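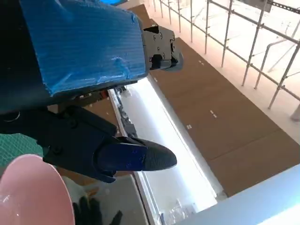
What does a document control system change for someone running a lathe?

It means the drawing on the screen by the machine is the drawing the office signed off, and there is only one of it. Old issues still exist, but you have to go looking for them.

Tanko Nwosu has been giving that answer a lot lately. He looks after production engineering at Laskowska, a subcontract machining firm, and when we spoke on 1 September 2023 he had just finished moving the last of the shop's setup sheets into Stellia, the revision control package the company chose last year.

"I love this stuff, I really do," he said, before I'd got my notebook open. "People think it's filing. It's the whole shop! If the setup sheet is wrong, everything after it is wrong."

The old arrangement was a shared drive and a row of ring binders. When Nwosu went through the drive he found 561 folders, and 153 of them held more than one program with the same part number. Some had "final" in the name, some had "final new", and one had a fitter's initials and a question mark.

"That question mark kept me awake," he said. "Somebody had a doubt and wrote it down in the only place they could. Now there's a comment box, and I get a message when it's used."

He moved the files across one customer at a time, starting with Skirport, whose parts repeat most often. Each program was compared with what was on the machine's own memory, and where the two differed he asked the setter which was right. Usually it was the machine. Feeds had been nudged, a tool swapped for a shorter one, and none of it had ever come back to the office.

"So we'd been sending out the worse version every time! All that knowledge was sitting in the control, one battery failure from gone."

Edits made at the machine now return as a draft. The released version stays as it was until 2 people have approved the change, and the setter's name stays on it.

Has it slowed anyone down? A bit, in August, while the night shift got used to logging in. He has since cut the approval form from 20 fields to six (it was his own form, he admits cheerfully) and most changes go through the same shift.

Next on his list are the inspection plans, then the tooling lists for Skullivitz, an awkward family of valve bodies with more variants than he'd like. He has already drawn the folder structure on the back of a delivery note, and he insisted on showing me both sides.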